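Friday, July 11, 2025
Workshop notebook, Cirkeck sound and backline shop
Tour prep, second week

Monitor wedges

Started the morning on the wedges because they were closest to the door and I didn't feel like climbing over the drum cases before coffee. The two that came back from the Grirkcombe run with a buzz are now one that buzzes and one that doesn't. The quiet one had a loose screw on the grille, which I should have checked first and of course checked last, after I'd had the driver out and back in again. If you're reading this and you have a wedge that rattles only on low notes from the bass, please press on the grille with your thumb before you do anything else!

The other one is a real fault. It comes in at 1330 Hz on a slow sweep and goes away again as soon as you move off it, so on stage it sounded like a bad vocal mic and we swapped the mic twice in Nikville for nothing. I think it's the horn gasket. I've ordered one and put red tape on the cabinet. Please leave the tape on until I've signed it off in here, even if it sounds fine to you, as it sounded fine to me for most of an hour.

Spahić keyboard rig

The band has changed its mind about the keyboards again, and I say this with affection, since I'd change my mind too if I had to play that set every night. They want the electric piano back on the lower tier and the synth above it, the way we had it in February. The trouble is that the stand has been drilled for the other arrangement. I've moved the arms down a notch and it holds, but the player will be reaching a bit on the top tier, so let's have them sit at it in rehearsal before we mark anything permanently.

Sustain pedal polarity is reversed on the new piano. Hold the pedal up while it powers on and it sorts itself out, only it has to be done every time, and I can see that going wrong on a festival changeover. I've written it on white tape on the lid. The better fix is the pedal with the little switch on the bottom, if anyone remembers where we put it. I looked in the pedal trunk and in the drawer with the old footswitches and had no luck, though I did find the capo we bought a replacement for.

In-ear packs

Scanned the room from the bench with all the packs on and had two of them stepping on each other. Recoordinated, rescanned, all fine from here, but the shop is a metal box and tells you very little about an outdoor stage. We'll do it again on site at load-in, and again when the support act turns theirs on, which they never do when they say they will. Spare pack is in the lid pocket with fresh batteries next to it, not in it. A battery leaked in one over the winter and I was scraping at the contacts for far too long.

Cables and looms

Finished the stage left loom. It's the long one, and I've laced it with a bit more slack at the drum end than the drawing shows, as the riser is going to be taller this time and last year we were a hand's width short every single night. Stage right is cut and labeled but not terminated. I got halfway through the connectors and my eyes gave out, so the ones with blue heat shrink are done and tested, and the ones with the shrink just slid on are not. Don't trust the look of them, put the tester on.

The labels themselves are printing faint again. I cleaned the head, which helped for a while. If you need to do a big batch, do it in the morning and check the last label as well as the first. 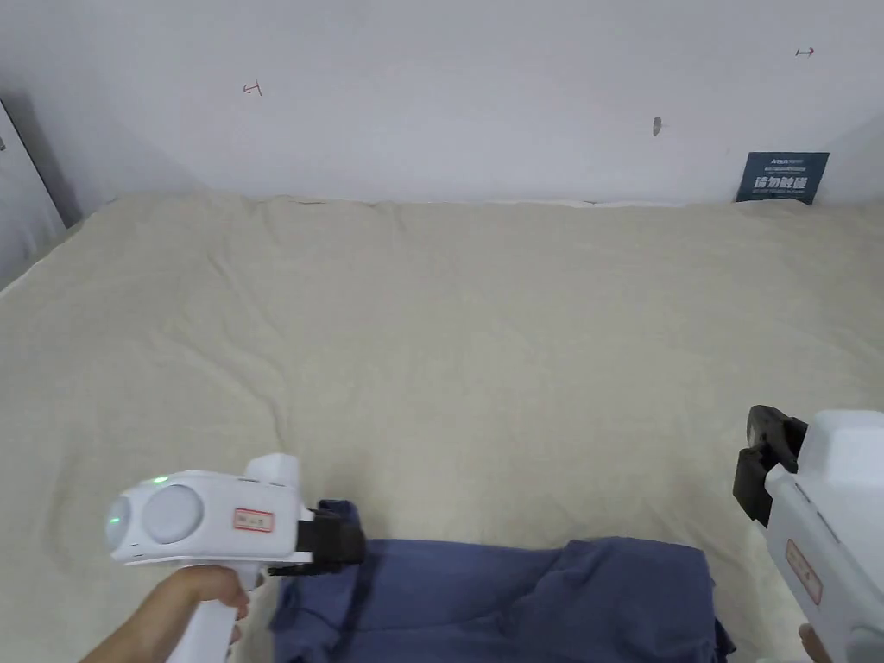

Truck pack and weights

Now for the part I'd been putting off. The full backline with cases came to 2687 pounds on the floor scale, and the budget we gave the trucking people was a good deal kinder than that. The drum riser accounts for 1021 of it by itself, so that's where I'd look first. I still think the house risers at most of these halls would do us perfectly well, and we'd get the deck space back for merch, but I know the drummer likes knowing exactly what's underfoot and I won't fight that one alone.

Pack order as it stands: riser decks first, on edge against the nose, then amp racks, then the drum cases, then keyboards, with wedges along the left side. Looms and the work box go on last so they come off first. I tried it the other way on the shop floor, with the chalk outline, and you end up with the work box buried behind the racks, and then somebody needs a screwdriver before the truck is half empty.

The ramp wants greasing. It made a noise on Grirkcombe load-out that I could hear from front of house.

Rehearsal notes, while I remember

Click was too loud in the drummer's mix and too quiet in everybody else's. I've split it onto its own pair of outputs so each player can have as much as they like. The new opener has a long taped intro that comes in at 1 dB under everything else in the set, so I've brought the file up a touch and saved it under a new name. The old one is still on the playback machine. Please load the one marked B.

Second song still has that strange swell in the guitar after the bridge. We chased it as a volume pedal problem and then as a tube, and after swapping both it's still there. My next guess is the buffer on the pedalboard, and I'd like a quiet half hour with the guitar tech's board on the bench before anyone rebuilds it from scratch.

Still open

Horn gasket for the taped wedge, on order.
Pedal with the polarity switch, missing somewhere in the shop.
Stage right loom, remaining connectors and a full test.
Weight figure to the trucking people, with the riser listed on a separate line.
Grease for the ramp.
More white tape, the wide kind – I used the end of the last roll on the piano lid.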